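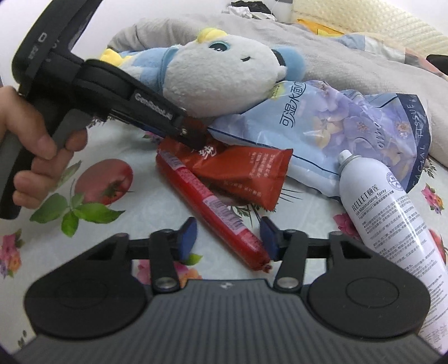 Workshop > Notebook > Glues and pastes

September 22, 2023

Print this page | E-mail this page

Wheat paste, second batch of the season. I write it down the same day this time, since in May I waited and then I could not remember how long I cooked it.

The flour is the fine white one from Maglaya, the paper bag and not the plastic tub. I mixed one part flour to five parts water, cold, and let it stand for 30 minutes before heating. Last time I used one to four and it was too stiff for the thin paper, good only for the boards. I passed it through the sieve before cooking and also after. The second sieving took a lot of patience but the paste is much smoother, with no small grains under the brush.

Cooking was 12 minutes on the low setting of the small plate, stirring all the time. It changed colour a little at the end, from white to something more grey and clear. I think this is the point where one should stop. In May I went further and the paste became like rubber when it was cold.

Tests on paper:

Trulska cream, the light one. I pasted 11 strips, all cut with the grain going the long way. Nine are flat after drying under the boards. Two have a wave at one end, and both were the ones I did last, when the paste on the plate already had a skin. So next time I must cover the plate with a damp cloth, or take out less paste at once.

Trulska grey, the heavier one. Only four strips because there is not much left of it. All of them hold well. I tried to lift a corner with the bone folder and the paper tore before the joint opened. For the spine linings this is what we want.

Tromeo cloth, the green. Not good. The paste came through the weave and left a shiny mark on the front side. I tried again with a drier brush and the mark was smaller but I can still see it if I hold the cloth to the window. For this cloth I would go back to the mixture, half paste and half white glue, or ask Mosusetti if they still sell it with the paper backing. The old roll had a backing and never gave this trouble.

A note on the brushes. The big round one is losing hairs again and I picked three of them out of the paste on the grey strips. I washed it and tied the neck with thread, but I think it is finished. Please do not use it for anything that shows - it is fine for the waste boards.

The press: I put the strips between blotters and then between the pine boards, with the iron weight on top. After the first hour I changed the blotters. This seems to matter more than the weight. The pair I forgot to change were still cold to the touch in the afternoon, and the others were not.

Storage. One jar is in the fridge with the date on the lid, and one is on the shelf above the sink to see how many days it keeps without cooling. I did not add clove oil to either. If the shelf jar smells sour, throw it out and write here which day it was.

Still to do: repeat the cream strips with a covered plate, order blotters, cut the grey offcuts to the same width as the others. The guillotine blade pulls a little on the left side, so for narrow strips I used the knife and the steel ruler.

Recent entries

Sewing frame, new cords
Paring leather with the short knife
Blotters, which ones can be dried and used again
Wheat paste, first batch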